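Subject: Re: [curkmont-house] Laundry baskets and the downstairs floor 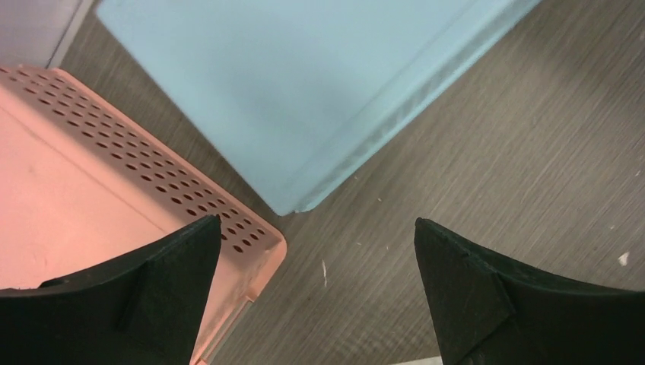 The pink basket, showing the rows of holes below the rim.

Following up on Saturday's message. I went with the pink plastic one for the downstairs room. It is a salmon pink, a bit shiny, with rounded corners and small oval holes punched in slanting rows in the top part of the wall. Lower down the side is plain, with one molded line across it.

On Saturday the Väisänen house wrote:
> We are down to 2 baskets between both floors and one has a split
> handle. Before anyone orders more from Pestevura, can we settle
> what kind we want? The woven ones catch on sweaters. The canvas
> ones fall over when they are half full, and then it all ends up
> on the floor. Also, does a plastic one hold up if you drag it
> instead of carrying it? Ours gets dragged. And please say where
> it is going to live, so we stop finding it in the hall.

Taking these in order.

Kind: plastic, and I would get the same shape again. Nothing catches on the rim. I had a tall Brornix hamper before this, and it was fine for one person but you had to tip it over to get at the socks. With a low basket you can see what you have.

Dragging: mine has been dragged since December and has not cracked. I would still carry it on the stairs — a full load of towels is heavy, and the corner will take paint off the wall. Ask me how I know. Check underneath for grit before you slide it anywhere, too.

Where it lives: on the floor of the downstairs room, next to the door. Please put it back there when you have folded your things. Clean clothes should not sit in it overnight, as the next person will assume they are dirty and wash them again. That happened to my blue sheets twice.

Cleaning: warm water and dish soap, then a dry cloth. Lint collects in the holes and an old toothbrush gets it out. I do mine when I clean the dryer filter.

The Pestevura order form is on page 158 of their paper catalog, if you still have one. The website lists the same basket under storage and not under laundry, so searching for "laundry" will not find it. They had it in white and gray as well when I looked. I don't mind which color we get for upstairs, but a different one would help keep the floors straight.

I will hold the order until the end of the week. If you want one for your own room, reply to the list with the color and I will add it.

Downstairs, Curkmont house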